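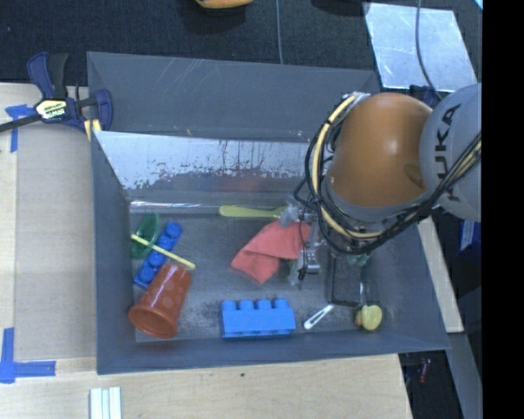

Kirstin Rutherford wrote to me in May to say that I was wrong about junk drawers, and that a person who keeps 200 twist ties in a kitchen has a problem with decisions, of which the drawer is only the visible part. She had read my column on spring cleaning and found it soft. She recommended that I turn the drawer upside down over the trash, put back what I could name from memory, and let the rest go.

I have thought about this letter more than I've thought about most things my doctor tells me.

5 min read

The case against the junk drawer is easy to make and people make it constantly. There are whole shelves of books on it. You are supposed to have a place for the scissors and a place for the batteries, and the batteries are supposed to be sorted by size in a clear box with a label, and the label is supposed to be made with a label maker, which needs batteries. I did this once. For nearly 80 dollars I bought the full set of Buvel drawer dividers, in a shade the package called oat, and spent an evening giving every object in my kitchen a permanent address.

It lasted until my neighbor returned a single chair caster. I don't know which chair. It had been at her house for two years for reasons neither of us could reconstruct. Where does one caster go? Buvel makes no divider for it. I put it in with the rubber bands, and by the end of the month the rubber bands had company: a key, a birthday candle shaped like a 7, the little bag of screws that comes with everything and fits nothing.

My view is that some part of any house is going to be a mess, and you may as well choose which part. People who claim to have no junk drawer have a junk closet, or a junk garage, or a husband. I have a cousin in Tagle whose kitchen looks like a dental office. Open the trunk of her car sometime.

I'd go further. The junk drawer is the only storage in my house that gets used the way storage is meant to be used. The good china has its own cabinet, with glass doors, and I have eaten off it four times. The drawer gets opened every day. When the lights go out, I don't go looking in the labeled box of flashlights. I go to the drawer, I stick my hand in, I get poked by something, and I come up with a candle. It may be shaped like a 7, but it burns.

The tidy people will say you can't find anything in a drawer like that. This is true if you are looking for one certain thing. I find I rarely am. Mostly I'm looking for something flat, or something pointy, or something that will hold the gate shut until Saturday becomes somebody else's weekend. I have fixed a toilet with a bread clip. I fixed a pair of glasses with the wire off a champagne bottle, and wore them to a funeral in Milia.

My mother's drawer, when we finally had to empty it, took three of us most of an afternoon. The rest of the house went faster. We had no trouble at all with the sofa. But each of us wanted the tape measure that only went up to 70 because my father had cut the end off to get it out of a fence, and there was a short, ugly conversation about it in the hall. I lost. My sister has it in Rellia, in a drawer I've been told not to open.

So I wrote back to Kirstin Rutherford and said I would try it her way. I sat at the table with a pencil and listed what I could name from memory. I got to the caster and stopped there, feeling I had made my point, though I'm less sure now what it was.

Comments

porchlight_ed: The caster is from the desk chair. It is always the desk chair.

Marlene T.: Dumped mine out after reading this and found my passport. Put everything back, including the passport.

gus in the valley: Four times is a lot for the good china.

Contact us | Copyright, all rights reserved | Back to top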